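# Pourquoi l'ordinateur souffle-t-il ?

Tu as sûrement déjà entendu ce bruit. Tu lances un jeu, tu attends un peu, et l'ordinateur commence à souffler comme quelqu'un qui monte un escalier. Mon neveu m'a demandé un jour s'il était fatigué. La question est bonne et je voudrais y répondre avec soin, parce qu'elle nous mène assez loin : jusqu'à la chaleur, et à la manière dont elle voyage.

## La chaleur ne reste jamais tranquille

Pose une cuillère en métal dans un bol de soupe chaude. Au début, le manche est froid. Après un moment, il devient tiède, puis chaud. Pourtant, le manche n'a pas touché la soupe.

Tout ce qui existe est fait de grains extrêmement petits, les atomes. Dans une chose chaude, ces grains bougent fort. Dans une chose froide, ils bougent moins. Quand un grain agité touche son voisin, il le pousse, et le voisin se met à bouger aussi. La chaleur avance de cette façon, de voisin en voisin. On appelle cela la **conduction**.

Il y a une règle importante : la chaleur va d'elle-même du chaud vers le froid. Quand tu tiens un glaçon, le froid n'entre pas dans ta main. C'est la chaleur de ta main qui part dans le glaçon.

## Certains matériaux sont rapides, d'autres sont lents

Le métal laisse passer la chaleur très facilement. On dit qu'il est un bon conducteur. Le bois, la laine et le liège la laissent passer lentement. Ce sont des isolants.

Tu peux le sentir toi-même. Touche une casserole vide, puis une planche à découper. Les deux sont dans la même cuisine depuis ce matin, donc elles ont la même température. La casserole semble quand même plus froide – elle prend la chaleur de tes doigts beaucoup plus vite.

Et l'air ? L'air immobile est un excellent isolant. Un pull te tient chaud surtout grâce à l'air qui est prisonnier entre les fils. Garde bien cette idée, elle va revenir.

## D'où vient la chaleur dans un ordinateur ?

À l'intérieur de l'ordinateur se trouve une pièce que l'on appelle le processeur. Il fait des calculs, et il en fait énormément à chaque seconde. Pour calculer, il utilise de l'électricité, et cette électricité se transforme en chaleur.

Un processeur est petit. Toute cette chaleur naît dans un espace moins grand qu'un biscuit, et il faut l'emmener ailleurs. Si le processeur devient trop chaud, il ralentit pour se protéger. Quelquefois, l'ordinateur s'éteint tout seul.

On place donc sur le processeur un bloc de métal avec beaucoup de lames fines. Il s'appelle le **radiateur**. La chaleur monte dans le métal et se répartit dans les lames, puis un ventilateur pousse de l'air entre elles. L'air chaud part, de l'air plus frais arrive. Le bruit que tu entends, c'est ce ventilateur qui tourne plus vite.

## Le problème des petits trous

Le dessus du processeur est en métal, le dessous du radiateur aussi. On pourrait croire qu'il suffit de les serrer l'un contre l'autre. Mais une surface qui paraît lisse ne l'est pas vraiment. Avec un microscope, on verrait des bosses et des creux, comme un paysage de montagnes. Les deux pièces se touchent par les sommets, et dans les creux il reste de l'air.

Tu te souviens du pull ? Cet air freine la chaleur exactement à l'endroit où elle doit passer vite.

La solution est une pâte épaisse, souvent grise ou blanche, qui remplit les creux. On l'appelle la **pâte thermique**. Avec les années elle peut sécher, et alors elle fait moins bien son travail. Un adulte qui sait réparer les ordinateurs enlève l'ancienne et en met une nouvelle. Sur ce processeur, on voit de la vieille pâte séchée, de couleur crème, avec des traces brunes au milieu. 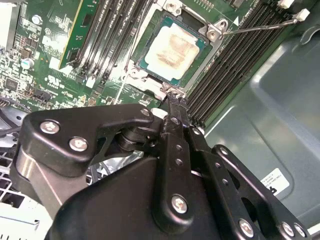

## Une expérience à faire dans la cuisine

Demande à un adulte de rester avec toi, car on utilise de l'eau chaude. Il te faut 2 verres identiques, une grande chaussette de laine, de l'eau chaude du robinet et un thermomètre de cuisine.

1. Mets un verre dans la chaussette. Laisse l'autre sans rien.
2. Verse la même quantité d'eau chaude dans chaque verre.
3. Mesure la température des deux et écris-la sur une feuille.
4. Attends 23 minutes, puis mesure encore.

L'eau du verre habillé devrait être plus chaude que l'autre. Ensuite, tu peux recommencer sans la chaussette, en soufflant de l'air sur un seul des verres avec un éventail en papier. Lequel refroidit le plus vite, à ton avis ?

## Quelques mots à retenir

- **Conduction** : la chaleur passe d'un grain de matière à son voisin.
- **Conducteur** : un matériau où la chaleur passe facilement.
- **Isolant** : un matériau où elle passe lentement.
- **Radiateur** : un objet qui donne sa chaleur à l'air.

*Texte : Berkay Avcı*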